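# Fourth Hook

My first morning at Relano, Anong Phromma put my hands on the two leader arms, told me to breathe out, and said I was going to love this.
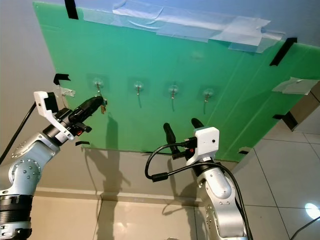 She was right, and it took maybe a minute and a half. I moved my left wrist, and on the other side of the room the left arm moved its wrist too, with the same little wobble I have had since I broke mine on a sled in fourth grade. It had my wobble! I laughed out loud and the arm shook because I was laughing.

"Don't laugh while recording," Anong said. "It learns the laugh."

"Does it really?"

"A bit, I think. Open your hand. Slower. Now go get the fob."

The fob was a black thing with a bit of brass at the end, and the job was to hang it on a clear hook on a green board. Then you took it off and hung it on the next one. That was all of it. I had left a perfectly good job at the front desk of the Hotel Pongsiri, where I had hung up keys for six years, to come to an office in Fludholm and hang up a fob. My mother had a lot to say about this on the phone.

But she never had to do it with somebody else's fingers. At the hotel I could hang a key while giving directions to the ferry. Now I came in toward the first hook and stopped short, because the camera on the wrist showed the hook huge and clear, and the camera up top showed it small and clear, and the two of them did not agree about where it was. See-through plastic on shiny green. I pushed. The brass clicked on something.

"Was that the hook?"

"That was the board," Anong said. "Back up a hair. Listen for it. The hook sounds higher."

You could hear it! Board was a flat tock and hook was a tick, and once she told me, I couldn't stop hearing it. I closed my eyes on the next try, which she did not allow, and got a tick right away.

We had to do 3000 of them. Bogdan Crăciun had written the number in marker on the door of the supply cabinet and under it, every evening, he wrote how many we had. The day I started it said 1222, and all of those were Anong's. She had done them alone, and when I looked through them on the Plomex viewer I could tell what kind of day she'd been having. There was a run from before Christmas where the arm came in low and quick and hung the fob like somebody tossing a coat on a chair. There was another run that was so careful I wanted to make it some tea.

"You can see moods in here," I told her.

"Bogdan says that's noise."

"It is noise," Bogdan said from behind his monitor. "I like it very much. Please give me different noise from hers."

So I gave him mine. I did 40 my first full day and threw away nearly as many. I learned that you come up from under the hook and let the weight of the fob find it. I learned that the right arm, parked below the board with its fingers pointing up, will drift if you forget that your own right hand is holding it and scratch your nose. I learned to start each one from a different place, a little high, a little left, once from so far down that Anong asked if I was feeling okay, because the robot was going to end up in odd places too and somebody had to have shown it the way home.

That part got me. I went around thinking about it on the bus. At the Pongsiri, when I trained the new night clerk, I only showed him how things went when they went right, and then he had a man with no passport and a parrot at two in the morning, and he called me crying. I should have shown him the parrot.

"So do bad ones," Anong said when I told her. "On purpose. Miss, and then fix it."

We spent a whole afternoon missing. It's harder than it sounds! You reach for the hook, you hit the tock, and your whole body wants to be embarrassed and start over, and instead you have to stay calm and back up a hair and go again. I missed to the left. I missed high. I let the fob twist in the gripper so the brass swung around the wrong way, and set it straight against the board, and went on. Anong missed so beautifully on the third hook that we both yelled, and then she had to throw it out because of the yelling.

Only the fourth hook beat me. It was the one farthest to the right and the board ran downhill there, so my left arm had to stretch, and at full stretch everything I did came out bigger than I meant. I started skipping it. I'd do one, two, three, and then decide it was time for coffee.

Bogdan noticed, naturally. He had a chart.

"You have 56 on the third hook," he said, "and on the fourth you have two."

"They're good ones."

"They are lovely. It will be able to do the fourth hook exactly like you, which is to say almost never."

Anong rolled her chair over next to mine. She didn't take the leader arms. She put two fingers under my left elbow, out of the way of everything, and lifted it about as high as a coffee cup.

"Try from there," she said.

Tick.

"Oh, come on," I said. "That's it? The elbow?"

"Somebody did that to me," she said. "For soldering. I was nineteen." And she rolled back to her own desk, and I did the fourth hook until it got dark out, with my elbow up like I was carrying a tray.

Bogdan ran the first real test on Tue 28 January. We weren't at 3000 yet, but he couldn't wait and neither could we. He started the policy and told us to put our hands in our laps, and I sat on mine. The leader arms stayed where they were, slack, with no one holding them.

The arm lifted. It went up toward the first hook from below, and I knew that approach, that was Anong on a good day, quick and low. Tick. It took the fob off. It got the second hook. It went for the third and hit the board, tock, and I grabbed Anong's sleeve, and the arm just stayed there a second.

Then it backed up a hair.

"That's ours," I whispered. "That's the missing!"

Tick.

It went out to the right for the fourth hook, a long way out, and I saw the middle joint rise before the gripper did. It came up and out to the side like an elbow. None of us said anything, and Bogdan had taken his glasses off, so I don't know what he thought he was looking at. The wrist gave its little wobble, the one from the sled.

It missed, by the way. It missed that one four times, dropped the fob on the tile, and then very carefully hung nothing at all on the hook and went home to its starting position.

"Again!" I said, and I was already on the floor getting the fob.

"Leave it on the left this time," said Anong. "Let's see what it does if it's on the left."

Bogdan put his glasses on and reached for the marker, and I scooted back out of the way on my knees so he could start it.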